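Classifieds Moderator, Owners' Club Website (part-time, remote)

Pruvar runs a members' site for owners of Zamon coupes and wagons. The site consists of a forum, a parts and cars classifieds section, and a technical library. We are taking applications for one part-time moderator for the classifieds section.

Hours: 19 per week, split across mornings and evenings. One shift must cover 6 p.m. to 9 p.m. Eastern, when most listings are submitted.

Pay: $25 per hour, paid monthly.

Duties
- Review new listings against the posting rules before they go live.
- Check that chassis numbers on car listings match the model year and trim given.
- Reject listings with no price, no location or no photo of the item.
- Merge duplicate accounts and log the change.
- Move misfiled parts listings to the correct category. The section has 40 categories.
- Answer billing queries from trade sellers, using the templates in Tivotine, our ticket system.

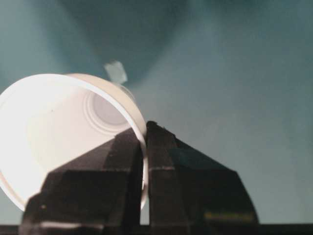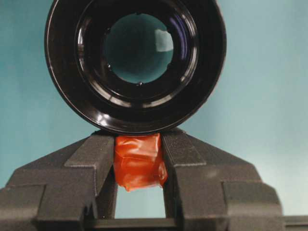 Requirements
- Working knowledge of forum software at moderator level. Database access is not part of the role.
- Ability to tell early and late Zamon trim parts apart from part numbers.
- Clear written English. Replies to members are kept short and do not include opinions on asking prices.
- A computer with a current browser. The moderation queue does not load correctly on phones.

Useful but not required
- Reading knowledge of Japanese. A share of our parts listings come from sellers in Nagano and arrive with original paperwork.
- Experience with payment disputes.

Workload
The queue takes in up to 2,000 listings a month, with a peak in April and May. Target time from submission to decision is 12 hours. Listings held for a chassis number query are excluded from the target.

Conditions
The moderator may not sell through the classifieds while in the role. Buying is allowed. Existing listings must be closed before the start date. The first three months are a trial period with one week's notice on either side.

How to apply
Send a message through the contact form with the subject line "Classifieds moderator." Include your forum username if you have one, your time zone, and a short account of any moderation work you have done. Attachments are stripped by the form, so paste everything as text. Applications close at the end of February.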